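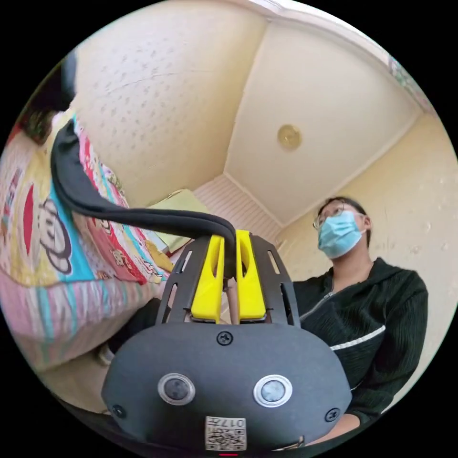
ドゥアルテ・サンパイオに言わせると、寝る前の話に結末をつけるのは語り手の見栄だそうである。聞き手が最後まで起きていた話は、寝かしつけの話としては失敗作で、したがって結末まで録音できた話はすべて失敗作だという。採録の打ち合わせでこれを言われ、しばらく誰も次の議題に進めなかった。本報告書の様式には「成果物の完成度」という欄があるのだが、この理屈に従うと何を書いても具合が悪い。

グルクサウ採録事業 中間報告
提出先：フィルステッド助成基金 地域文化担当 御中
提出日：2026年1月7日
作成：メナカ・ベパリ

事業の概要（変更なし）

家庭で語られている寝かしつけの話を聞き取り、文字に起こし、冊子と音声にまとめる事業です。有名な昔話の地方版を集めるものと思われがちですが、昔話は今回の対象から外しています。集めているのは、その家でしか通じない話です。靴下の国の王様が税を上げる話、冷蔵庫の裏に住む叔父の話、朝になると誰も続きを覚えていないパン屋の話、といったものです。文学的価値については、申請書で少し強気に書きすぎたことをこの場でお詫びします。

採録の進み具合

現時点で55話を録音しました。申請時の計画を上回っていますが、これにはからくりがあります。語り手が途中で筋を忘れ、翌週に別の筋で語り直したものを、別の話として数えています。ハイナルカ・クンはこれを水増しと呼び、パウラ・ディヌは異本と呼んでいます。事業としては異本を採用しました。巻末に対照表をつけますので、水増しとお考えの場合はそちらで差し引いてください。

一話の長さは平均しておよそ4分です。語り手の自己申告では、どの方も「うちのは長いですよ」とおっしゃいます。録音を聞き直すと、その長さの大半は水を飲みたい、やっぱり飲みたくない、という交渉に費やされています。交渉の部分を文字に起こすかどうかで意見が割れましたが、消すと話の筋がかえって分からなくなることが判明し、残す方針としました。靴下の国の王様が突然コップを取りに行く理由は、交渉を読まないと理解できません。

文字起こし

遅れています。原因は語り手の声がだんだん小さくなることです。寝かしつけとしてはまことに正しい技術で、苦情を言う筋合いはないのですが、後半はほとんど息の音しか残りません。起こし担当のジョアキン・フォンセカは、ヘッドホンで聞いているうちに自分が落ちてしまうと申告しています。休憩を増やしてみましたが、休憩中にも落ちるそうなので、この対策は打ち切りました。現在は立って作業しており、効率は上がったものの、本人の機嫌は下がりました。

起こしの記号についても決めごとが増えました。あくびは（欠）、語り手が黙り込んで再開したところは（間）、黙り込んだまま再開しなかったところは（了）とします。（了）の判定は慎重に行っています。いったん（了）とした録音で、ずいぶん経ってから「それでね」と話が続いていた例が見つかり、パン屋の話は結末がまるごと書き換わりました。ご参考までに、パン屋は無事です。

同意書

同意書は2種類用意しています。語り手用と聞き手用です。聞き手用は保護者の署名で足りますが、できるだけ聞き手本人にも説明するようにしています。説明の結果、叔父の話は冷蔵庫の裏という住所を伏せてほしいとの要望があり、これに応じました。冊子では「台所のある場所」となります。個人情報への配慮として、これ以上の例を当方は知りません。

語り手側では、撤回の申し出が続いた時期がありました。文字になった自分の話を読んで、こんなにつまらなかったかと驚かれるのが主な理由です。全員にお電話し、音声で聞くともう少しましですとお伝えしたところ、多くの方は思いとどまってくださいました。説得の文句としてどうかとは思いますが、記録として残します。

公開と反応

冬の初めに、オカンポ集会所で試聴会を開きました。照明を落とし、座布団を並べ、録音を続けて流すだけの会です。後半、客席から寝息が聞こえはじめ、主催側では成功と受けとめました。ところが回収したアンケートの「印象に残った話」の欄は、前半の話にばかり票が集まっており、後半についてはほぼ白紙です。ドゥアルテの理論によれば白紙こそが高評価なのですが、集計表にどう書けばよいのか、まだ答えが出ていません。この件は基金のご担当に様式の面からご助言をいただければ助かります。

「うちの父の話のほうが支離滅裂だった」というご意見も寄せられました。折り返し連絡を差し上げ、お父様の話は次の採録に入ることになっています。この種の対抗心は、広報よりもよほど確実に語り手を連れてきます。
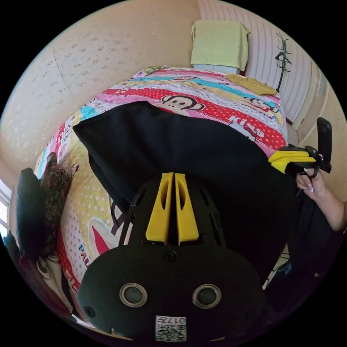

冊子の制作

組版はワマヴォウ印刷室に依頼しました。見積もりの段階で、文字の大きさを話の終わりに向けて小さくしていく案が先方から出ました。声が小さくなることに合わせた、たいへん気の利いた案です。見本刷りを見たところ、最後のページは誰にも読めませんでした。採用は見送りましたが、見本は事務所の壁に貼ってあり、来客の視力検査に使われています。

表題はまだ決まっていません。候補は出そろっているものの、どの案も賛成者が提案者だけです。奥付の入稿期限までには決めます。

支出について

おおむね予算どおりです。例外は座布団で、借りる予定が買い取りになりました。お茶をこぼしたためで、こぼしたのは筆者です。雑費ではなく「会場設備費」に計上したところ、ハイナルカに赤字で直されましたので、添付の表では雑費となっています。交通費は余っています。採録先が思ったより近所に固まっていたためで、余剰分を起こし担当の高さの変えられる机に回す許可を、本報告とあわせて申請いたします。

翻訳

話のうち3話は、語り手が複数の言葉を混ぜて語っています。筋は一方の言葉で、叱るところだけもう一方の言葉、という使い分けが多いようです。パウラが訳を担当していますが、叱り文句の訳が穏当すぎると語り手ご本人から差し戻されました。現在、もう少し怖い訳を準備しています。冊子では原語を併記し、どのくらい怖いかは読者の判断に委ねます。

今後の予定

1月のうちに残りの文字起こしを終え、語り手の確認に回します。確認では、話の筋を今から直したいという希望が必ず出ますが、録音と食い違わない範囲でお願いしています。パン屋の結末については、語り手と聞き手の主張が対立しており、両方を載せる方向で調整中です。聞き手側の案には恐竜が出てきます。

音声の公開は冊子のあとになります。息の音しかない部分を切るかどうか、先日も話し合いましたが、途中でジョアキンが見本の音声を流したため、議事録はそこまでです。次回は立って行います。

添付：支出表、異本対照表、試聴会アンケート（白紙を含む）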